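Rindthorpe Guest Rooms
Frequently Asked Questions: Belongings and Lost Items

Is there a safe in the room?
No. There is a safe at the front desk. It is free for guests and open from 7 a.m. to 10 p.m.

I left something behind. What do I do?
Call the desk and give your room number and checkout date. Ask for Liviu Husar or leave a message. Please tell us what the item is and its color.

How long do you keep things?
We keep found items for 57 days. Medicine is kept for 72 hours and then taken to the pharmacy for disposal. Food is thrown out the same day.

Can you mail it to me?
Yes, within the country. You pay the postage. We do not mail medicine or anything worth more than $300. Those have to be picked up in person.

What gets left most often?
Chargers, hair clips, glasses and watches. Most of it turns up in the bedding or under the nightstand.

How can I keep small things together?
Use a tray or the lid of a box. Anything shallow with a rim will do. Put it in the same place every night, and check the bed before you pull the covers up.

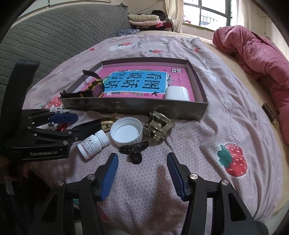 A box lid used as a tray, with a wristwatch inside and a hair claw clip and pill bottle still on the sheet.

Do you have trays to lend?
Yes, at the desk. Leave the tray in the room when you go.

Does this apply at the Trovmont building?
Yes, but Trovmont has its own desk and its own lost items shelf. Call them directly.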